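29th August - Drostside, laundry corner

Mostly a wallpaper and folding day. The last of the Wiruten paste went on in March and I wanted to see how the seams were holding before I order any more. They're fine! One bubble low down by the corner post, which I pricked and flattened with the back of a spoon. I still say the big flowers were the right pick over the Drullulwood stripes, and Soo-ah Sun still says they give her a headache.
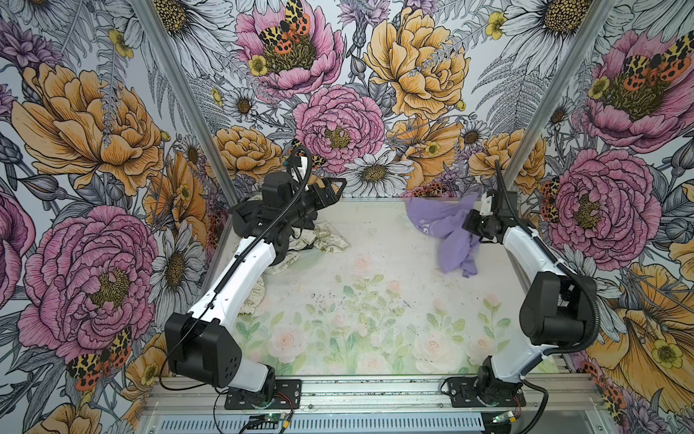

Clothes next. I've been going through the old donation bag to find pieces worth keeping for the sorting practice, and it's slower than it sounds because I keep stopping to read the T-shirts. The purple one on the right with the faint white logo stays - it's soft, it crumples nicely, and it stands out well against the pale tabletop. The cream cloth with the dark print I'm less sure of. It's close to the color of the table and I lose the edges when I squint at it.

Left a note for Soo-ah to pull something darker out of the bag. She likes heavy stuff with proper seams, I like anything that doesn't need ironing, so we'll meet somewhere in the middle. The bag cost 40 for the lot and I'd pay that again. 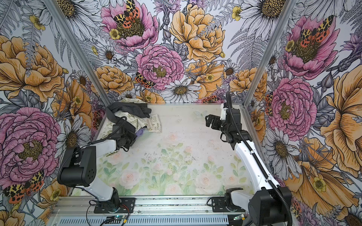

Other thing on my list is the tabletop print. I love the roses but it scuffs, and wiping it with the blue cleaner only moves the marks along. Oh sell a clear film, 10 a sheet, and I'm tempted to try one sheet before doing the whole surface. (Need to check it's matte. Shiny would drive me nuts.) 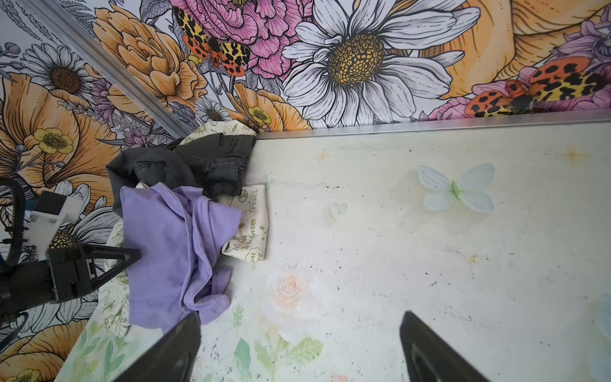

Also need a better way of writing down what's in a pile. "Purple thing, gray thing" was OK when we had a handful, and now I can't read my own pages from March. Maybe sew-in tags, the pack of 300. Ask Soo-ah if she still has the label pen.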